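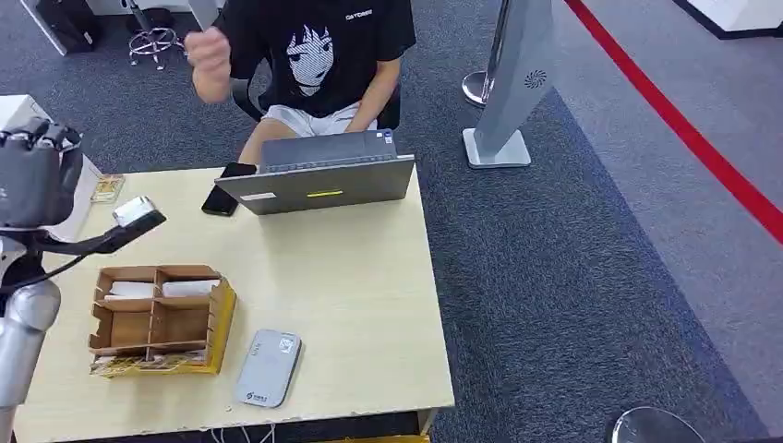

March 13, 2024

Well, the seed swap happened, and I've still got compost under my nails and a kitchen table I can't eat at. Thank you to everyone who came along to Porcombe village hall, and a special thank you to whoever left me the envelope marked "climbing, purple, good luck". I've put three in a pot on the windowsill and I'll let you know if they come up (or if they're purple, or if they climb).

I went meaning to be good. My list had leeks on it, and a lettuce that doesn't bolt the minute you turn your back. I came home with two kinds of leek, no lettuce at all, a twist of paper full of poppy seed, eleven broad beans in an old mint tin, and a tomato called Drevitz that I'd never heard of until Harriet Abernathy pressed it into my hand. Harriet has been growing it for years up on the hill, where the wind would have the hat off you, and she swears it ripens outdoors even in a sulky summer. The fruit are small and a bit ribbed, more orange than red, and she says they make the best chutney going. I've never ripened a tomato outdoors in my life. We'll see!

If you took some of the Drevitz too, Harriet's advice was to sow it now, indoors, somewhere bright, and not to put it out until the nights have properly warmed up. She pots hers on twice and buries the stem a little deeper each time. She pinches out the side shoots but leaves one low down as a spare, in case the slugs get the main stem, and I thought that was rather clever. First fruit in July if you're lucky, later if you garden where I do, with next door's enormous holly taking all the afternoon sun.

Now, beans. I know I go on about beans. But there were so many on the long table this year that I think half of us could feed the county. The one everybody wanted was the Boateng runner, which has a white flower and a fat, speckled seed, and it had gone before I'd even got my coat off. Gwendolyn Oyelaran brought them. She started off with 16 seeds from her aunt and has been saving from the best plants ever since, and she's promised to grow a double row this time so that there's enough to go round next spring. She doesn't soak hers first, by the way. I always have, overnight in a saucer, and I've lost plenty to rot, so this year I'm doing half and half.

A few of you asked about labelling, and I'm going to be a nag about it. Please, please write the year on the packet! We had some lovely parsnip seed come in with no date on it at all, and parsnip is hopeless once it's more than a year old. Onions are nearly as bad. Tomatoes and squash will sit in a drawer for ages and still come up cheerfully. If you've got a packet you're not sure of, fold ten seeds into a damp piece of kitchen paper, pop it in a bag somewhere warm and have a look after a week or so. If seven have sprouted, sow it as usual. If it's two, sow it thickly and keep your fingers crossed, or bung it on the compost.

And a word on squash, as I promised Harriet I'd put this in. If you grew courgettes and pumpkins side by side last year, don't save the seed and bring it to the swap. They cross like anything, and what you get can be bitter enough to make you properly poorly. If a squash tastes bitter, spit it out and pull the plant up. Beans, peas, lettuce and tomatoes mostly keep themselves to themselves, so those are the ones to start with if you've never saved your own.

The potato order is in as well. We've gone with Arnard again, same as last year, and the sacks will be in the hall porch for collecting. Bring your own bags, and egg boxes if you have them, for chitting. I do mine in the spare room with the curtains open, which is why my sister won't come to stay until April. There are a few spare first earlies at 50p a handful if you didn't order, and it's a generous handful if you've got big hands.

The tea money came to enough to replace the hall's leaky watering cans, so that's done. I've still got a blue casserole dish with a glass lid, one child's welly (left foot) and a very nice pair of secateurs sitting in my porch. Shout if any of them are yours. I'm getting rather fond of the secateurs.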